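Why Does Soap Make Dirty Dishes Clean?

Reading time: 3 minutes

By Liette Wong
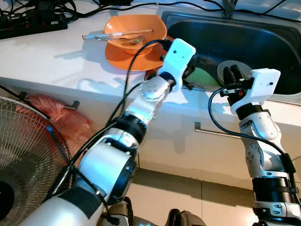 Bowls, plates and a fork at the kitchen sink.

After dinner, somebody must wash the dishes. Maybe in your home it is you! You put a plate under the water, and the water runs over it, but the butter stays where it was. Why does the water not take it away?

Water and oil are not friends

Everything is made of very, very small pieces. We call them molecules. Water molecules like to hold on to each other. They do not like to hold on to oil or butter. So when you pour water on a greasy plate, the water makes little drops and slides away – and the grease stays on the plate.

You can see it yourself. Put some water in a glass, then add one spoon of cooking oil. Stir it and wait. The oil comes back up and swims on the top.

What the soap does

A soap molecule is long and thin, and its two ends are different. One end (we call it the head) loves water. The other end is the tail, and it loves grease.

When you put soap on a plate, the tails go into the grease. The heads stay outside, in the water. Many soap molecules go around one small drop of grease, like children making a circle. Now the water can carry the drop away, down into the drain.

Why do we also rub?

Soap needs some help from your hand. When you rub with a brush or a sponge, you break the grease into smaller drops, and the soap can go around them more easily. A fork needs extra rubbing, for the food likes to hide between its teeth.

Warm water helps too. Cold butter is hard, but in warm water it becomes soft and moves more easily. The water must not be too hot for your hands! Ask an adult to check it first.

Does color matter?

My pupil Szu-yu Ng asked me if an orange bowl is harder to wash than a white one. It was a good question. The color does not change the work of the soap. But the material can. Grease often holds on to plastic more strongly than to glass, so a plastic bowl can still feel slippery after the first wash. Then you wash it one more time.

Try it at home

Take two small plates and put a little butter on each. Wash one with only cold water, and the other with warm water and one drop of soap. Rub both for 30 seconds. Then touch them with your finger. Which one is slippery?

Words to remember

Molecule – a very small piece of a material.
Grease – soft fat or oil, for example from butter.
Drain – the hole in the sink where the water goes out.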